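Two-arm floor pickup: when a gripper jams or won't let go

Sketside workshop tips, updated 30 May 2025
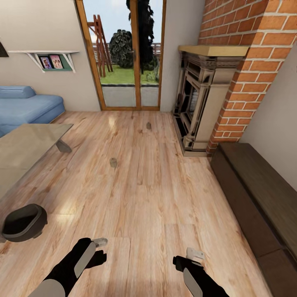 Before anything else

Hit stop. Then wait 30 seconds. Ours on the Gekine controller kept drifting after the stop light came on and pinched a thumb - no damage but it hurt.

What went wrong

Job was small cylinders off a wood floor. Left arm closed early, 13 times in one run, and shoved the piece along the boards. Error 182 each time. Manual says "check load". Not the load. Shiny floor, low sun through the glass doors, sensor reading glare as an object.

Fixes, quick ones first

- Draw the curtain or hang a sheet over the door glass. Cured most of it.
- Wipe the finger tips with a dry cloth. No spray cleaner, it leaves a film.
- Drop approach speed to 400 on the Planen panel, then rehome both arms.
- Still closing early? Swap left and right gripper cables. If the fault moves over, its the cable.

Gripper stuck shut

Power off at the wall, not just the panel. Back the release screw out a half turn, ease the fingers apart by hand. Dont pry with a screwdriver - cracked a cover doing that in May.

Keep clear

Kids and pets out of the room. Nothing glass in reach, coffee tables especially. Never reach between the arms to grab a dropped piece, even when they look parked.

Spare tips: Pitkänen, the small size. Order two.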